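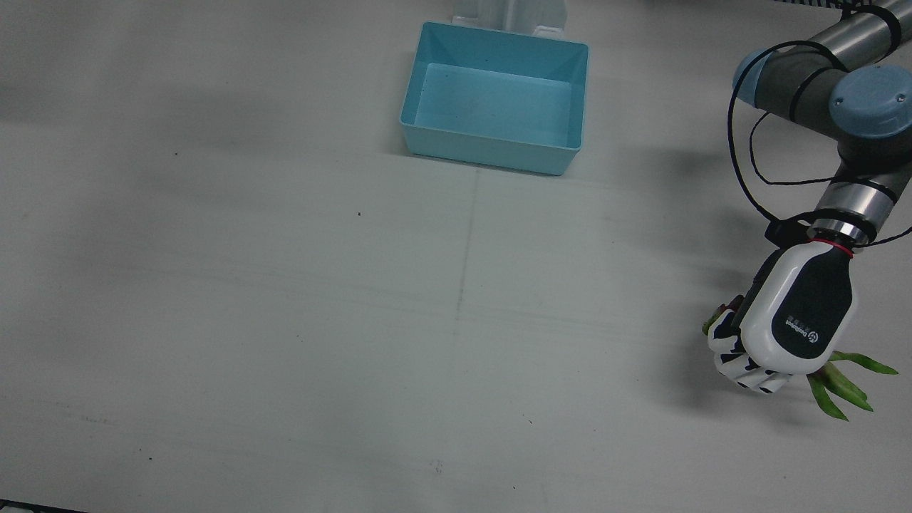
Open-topped bin, light blue, on a white work surface.

Ullum Work Surface Coating
Two-part satin finish for benches and tabletops

Ullum is a two-part water-based coating for interior work surfaces in schools, workshops, studios and packing rooms. It is supplied in white and light gray and is intended for flat, horizontal surfaces that are wiped down daily. Ullum is made by Prokopenko and replaces the earlier Karkico finish, which was withdrawn from sale in December. Existing Karkico surfaces may be recoated with Ullum after light sanding.

Pack sizes
Ullum is sold in kits of 1000 ml and 2000 ml. Each kit contains the base and the hardener in the correct proportion. Part kits should not be mixed by eye. Stirring sticks are included; rollers and trays are sold separately.

Preparation
Surfaces must be clean, dry and free of wax, silicone polish and adhesive residue. Bare wood and fiberboard require one coat of Dudeck Primer. Previously painted surfaces should be tested in a corner before the full area is coated. Fill dents and screw holes, sand level, and remove all dust with a damp cloth.

Application
Apply 2 coats with a short-pile foam roller, working toward a wet edge. Allow 18 hours between coats. Room temperature should remain steady during this period, and windows above the bench should be closed to keep out dust. Light use is permitted the day after the final coat – heavy items, vises and clamps should wait one full week.

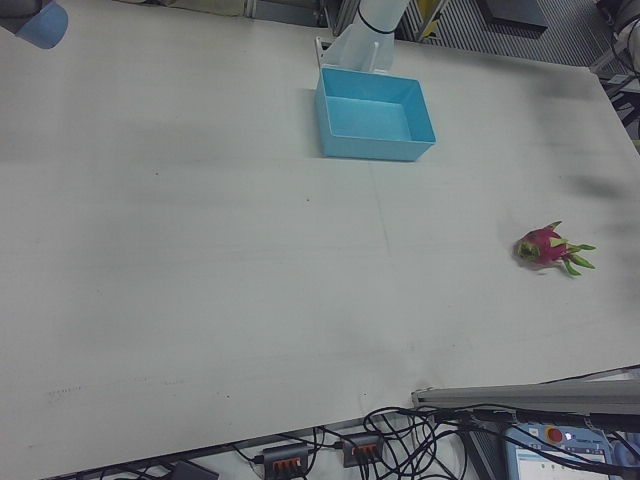 Care of pale finishes depends mostly on regular cleaning with a mild soap solution and a soft cloth. Scouring powder and abrasive pads will dull the satin surface and should not be used. Pale tabletops show wear sooner than dark ones, and faint smudges and scuff lines such as those on the worktable shown are best dealt with early, before further marks build up over them. Bins and boxes should be lifted when they are moved, and any grit beneath them wiped away. Marks that remain after washing may be treated with the Dudeck Surface Cleaner, diluted as directed on its label.

Limitations
Ullum is not suitable for outdoor use, for floors, or for surfaces in direct contact with unwrapped food. It does not resist acetone or paint stripper. White may yellow slightly where sunlight is strong.

Storage
Keep unopened kits upright and protected from frost. Mixed material cannot be stored and should be left to harden before disposal in accordance with local rules.

Ordering and technical inquiries
Orders for schools and public bodies are accepted by purchase order. Color cards are available on request. Technical questions should be addressed to Gladys Rotich, Product Support, Prokopenko.

Page revised January 17, 2026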